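Trucos de casa y taller · Cerámica y hallazgos

Cómo limpio y guardo los trocitos de cerámica antigua (sin estropearlos)

Me lo habéis preguntado tantas veces que al final me siento a escribirlo. Llevo dos campañas echando una mano en el laboratorio de la excavación de Grestholm, donde en octubre cerramos el inventario con 2,181 fragmentos, y casi todo lo que sé de lavar tiestos lo aprendí allí, en un fregadero viejo y con los dedos arrugados. En casa solo tengo los restos sin contexto que me dejan para practicar y la loza rota que salió del jardín de mi abuela, pero el método me sirve igual.

Lo primero es no correr. La tierra seca se quita antes con un pincel blando, y hay que mirar bien cada pieza por si queda pintura o algo negro pegado por dentro. Si lo hay, no la lavo. La aparto en su bolsita y pregunto, que los restos de comida quemada son justo lo que luego quieren analizar (¡y yo casi froto uno el primer día!).

Para lo demás, agua del grifo, templadita, y un cepillo de dientes de cerdas suaves. Nada de jabón, nada de vinagre y por favor nada de lejía. El vinagre se come la cal de la pasta y deja la superficie como harina. Los bordes de rotura se cepillan con más ganas que las caras, porque si queda barro ahí luego no pega nada — y montar una olla con barro en las juntas es desesperante, os lo digo yo.
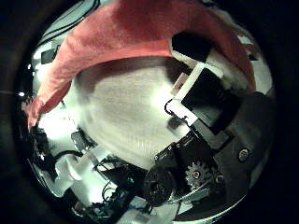 SECADO Y SIGLADO

Yo seco siempre a la sombra, con las piezas separadas y sin amontonar. El sol y el secador agrietan las que están mal cocidas. En invierno me toca esperar 2 días enteros, a veces más, y si al tocar el tiesto con la mejilla lo noto frío, lo dejo otro rato.

Para escribir el número, una gotita de resina acrílica disuelta en acetona, tinta encima y otra capa. La letra, pequeñita y nunca en el borde. Catriona Paterson, que me enseñó a siglar, conseguía meter el código entero en una pieza como una lenteja; a mí se me sigue torciendo el 8.

Y para guardar, bolsas con cierre y unos agujeritos para que respiren, con la etiqueta dentro y otra fuera. En una caja del tamaño de las de zapatos me caben unas 64 bolsas pequeñas, las pesadas abajo. No uséis gomas elásticas — se pudren y manchan.

Ah, y si el trozo os lo encontráis paseando por el campo, no lo cojáis. Foto, apuntar el sitio y avisar al museo de la zona.

323 compartidos · 64 comentarios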